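Ticket: wrist view shadow edge goes blocky, episodes failing the image check
Queue: Tridumness sim collection
Status: open, workaround in place
Priority: medium (was low until this afternoon)

Opening note

Hi all. Logging this properly now because I've been grumbling about it in chat since January and that's no way to get anything fixed. I'm collecting teleop episodes in the Tridumness house scenes for the Femisell household set, and the image check at the end of each episode keeps rejecting the wrist view. The reject reason is always "high-frequency edge, near field". The head view passes every time.

Out of the last batch of 178 episodes I lost 17 that way. Not a disaster, but every one of those was a drive I did by hand, and a couple of them were really nice ones too!

What I'm running: Tridumness client on the Gascombe workstation (the one by the window), renderer on the medium preset, shadow cascades at the default, wrist view recording on. Same controller as always. Nothing else open except the ticket page and the music.

What I tried first

Restarted the client. No change. Restarted the whole machine, no change, and I lost my controller mapping, so that was fun. Swapped to a different house layout and drove the arm around for a while with no task loaded. Still there. Put the old layout back.

Then I went through the rejected episodes one by one, pausing on whichever step the checker had flagged. I figured it'd be the object textures, maybe the rope bands on the watering can, as there's a fair bit of fine detail in those. Nope. It's the gripper itself. The flagged patch is always sitting on the palm, right where the shadow crosses it.
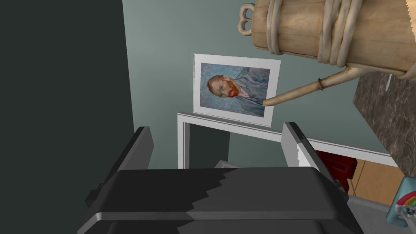 Wrist view at a flagged step, gripper open. Look at the stair-step line across the palm.

So that's the colour of problem we've got. The light-to-dark line on the palm should be clean and it's chunky as anything. The walls behind it look perfectly smooth to me, which is why I reckon it's a shadow map resolution thing on geometry very close to the wrist camera, and nothing to do with the layout.

Separate thing while I'm here: the watering can is up in the air in that same step, with its spout right at the edge of the portrait. I don't know if the placement sampler meant that. I've put it down as a second item at the bottom so it doesn't muddy this one.

Update, 2:40 pm

Got a reply from Radulović support. They asked for the seed of a rejected episode, so I sent 2,847. They also asked whether I'd changed the near clip on the wrist camera. I haven't touched it, and I checked the config against the clean copy in case past me had been clever. Identical.

Their suggestion was to bump the shadow map up one step for the wrist camera only. Tried it. I recorded 8 short episodes and all of them passed, so that's promising, but the client gets noticeably laggy on the Gascombe machine and my grasps go sloppy when there's lag. I don't love trading bad pixels for bad demonstrations -- the policy is going to learn my wobble.

Update, 4:15 pm

Workaround for now: drive with the default shadows, then re-render the wrist view offline from the saved states with the higher setting. Takes longer, but the driving feels normal again. I've queued the rejected ones to go through overnight. Please don't reboot that box!

Still to do

1. Radulović to say whether the gripper mesh can have its own shadow bias.
2. Check results from the overnight re-render and restore any episodes that pass.
3. New ticket for watering can placement. Could whoever looks after the sampler tell me what the allowed height range is for it?
4. Put my controller mapping somewhere it survives a restart.

Leaving this open until item 1 comes back.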